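The Hultura hand had three fingers and the Firnora had two, and she had been told to pick one by the end of July.

She bolted the Hultura on first. Khaemba wanted 300 attempts from each hand, on the same kinds of cloth, with the same controller. She set the force limit at 85 and left it there. By noon the log was a long column of grabs and slips, and she had stopped reading the slips out loud.

The old arm clicked at the shoulder when it turned left. She had reported the click in spring. A man from Nudisov had come, listened to it, written something on a form and gone home.

After lunch she changed the hand. The job took four bolts and one cable, and she dropped a bolt under the bench and had to lie on the floor to get it. From down there she could hear the fan in the controller and, under it, the click.

Her sister called at 2. Was she coming for dinner? She said she would try. Her sister asked what she was doing that was so important, and she said she was teaching a hand to pick up clothes.

"I could send you my kids," her sister said. "Same problem."

She laughed and went back to the screen. The wrist camera was running, and the fingertips were always in view – dark, scuffed, large because they sat so close to the lens. 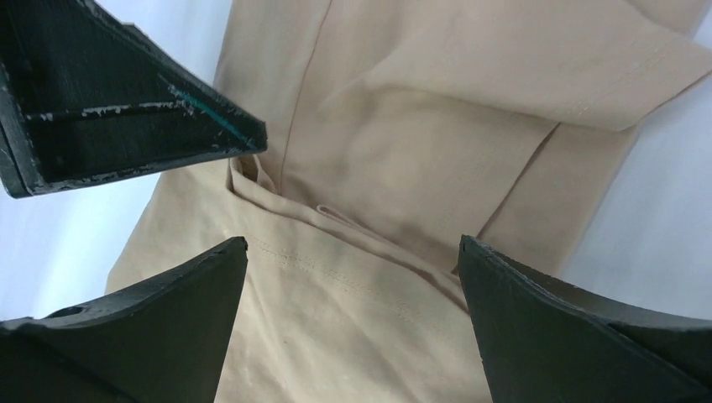
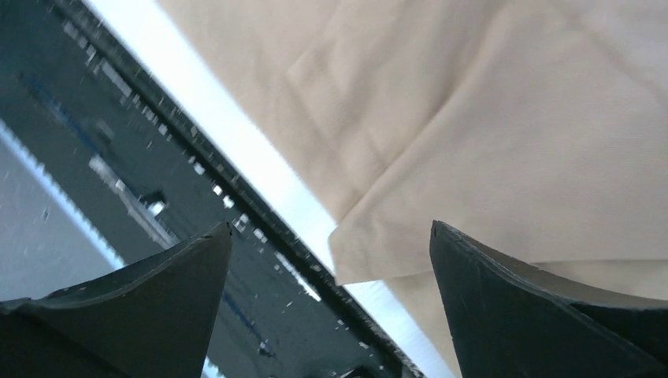

She had expected to like one of them more by now. The scores were two apart. She wrote both numbers on the whiteboard, wiped them off, and wrote them again with more space between them, where she could put her reasons.

At six she texted her sister to start without her. Then she put the force limit back to zero, cleared the queue, and typed in the first run for the morning.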